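From the Pet Shelf: Helping Your Cat Move to a New Food

If you came by the store in September you probably noticed that the cat aisle looks different. We finally gave the wet food its own wall, the kitten food came down to a height where you can read the labels, and the big bags of dry food went to the end by the door so you don't have to haul them quite so far. It took us longer than we planned (it always does), and thank you to everyone who stepped over boxes without a word of complaint.

The biggest change is that we have started carrying Pesent, and with it have come a great many questions about how to switch a cat over. I have been answering them one at a time at the counter, which I enjoy very much, but I thought it might be kinder to write it all down so you can read it at home with the cat in question sitting on your feet.

The first thing I would say is to go slowly, and then perhaps a little slower than that. A cat's stomach gets used to what it gets, and a sudden change can bring on an upset that is no fun for either of you. Start with a spoonful of the new food stirred into the old one, and leave it like that for a few days. If the bowl is coming back clean and the litter box looks the way it usually does, add another spoonful and take away the same amount of the old. Some cats are all the way across in a week. My own old girl, who has opinions, needed most of a month, and we both survived it.

Please don't try to wait out a cat who refuses to eat. People will tell you that a hungry cat gives in eventually, and with dogs there may be something to that, but a cat who stops eating can get quite sick in a short time. If yours has turned away from everything for a full day, go back to the food you know works and give your vet a call. Kittens and older cats shouldn't be left even that long, and the same goes for any cat with a medical problem.
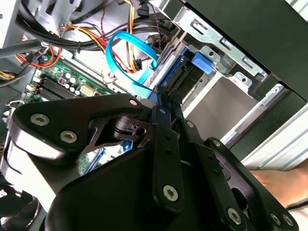

Then there is the matter of texture, and I do think it matters more than flavor for a lot of cats. We had a customer who was sure her cat hated chicken, and she had been buying fish for years on the strength of it. The cat didn't hate chicken at all. She hated chunks! Give her the very same chicken as a smooth pate and she licked the dish across the kitchen floor. So if your cat sniffs at one kind and walks off, try the same flavor in a different style before you cross it off the list. Gravy lovers are their own group, of course, and will happily lick off every drop and leave you the rest to deal with. Mashing it all together with a fork helps, and so does a teaspoon of warm water.

Speaking of warm, cats go by smell, and food straight out of the refrigerator doesn't smell like much. Let a leftover portion sit on the counter for a few minutes, or stand the closed pouch in a mug of warm water. You want it close to room temperature and no more. If you use the microwave, move it to a dish first, stir it well and test it with your finger - there are nearly always hot spots in the middle.

Now, a word about labels, and I promise to keep it short. Look for the line that says the food is complete and balanced, and then look at which age it is meant for. A pouch that is marked as a treat or a topper can be lovely stuff, but it isn't made to be a cat's whole dinner day after day. We have put those on a separate shelf next to the Nukora treats, so they don't end up in the wrong basket by mistake. The feeding amounts on the back are a starting place. A cat who spends the day on a windowsill needs less than one who patrols the yard, and if you are feeding both wet and dry you will want to cut back on each.

For households with more than one cat, separate bowls in separate corners will save you a lot of trouble during a switch. You can't tell who is eating the new food if they all share a dish, and there is usually one who will quietly eat for everybody. Picking up whatever is left after half an hour helps too, and keeps the place from smelling like lunch.

If you would like to try Pesent without buying a whole case, ask at the counter for a starter bundle. You get 3 pouches in different textures and 2 of the small cans, and we will write down which ones you took so we can talk it over the next time you're in. Unopened cans and pouches can always be swapped for another flavor. If you already have some that your cat has rejected for good, the bin by the register goes to the cat rescue over in Brokow, who are very glad to have them. They passed the 404 mark for cans from our bin this summer, and several of you have told me that your cat's fussiness did most of the work.

We are still waiting on the larger Abubakari fountain bowls, and I am sorry to those of you who have been asking. The small ones are in and the filters for both sizes are hanging beside them. I'll put your name on the list for the large ones if you stop by or call.

Next month I would like to write about hairballs, so if you have a question on that cheerful subject, drop it in the box by the door and I'll do my best to get to it.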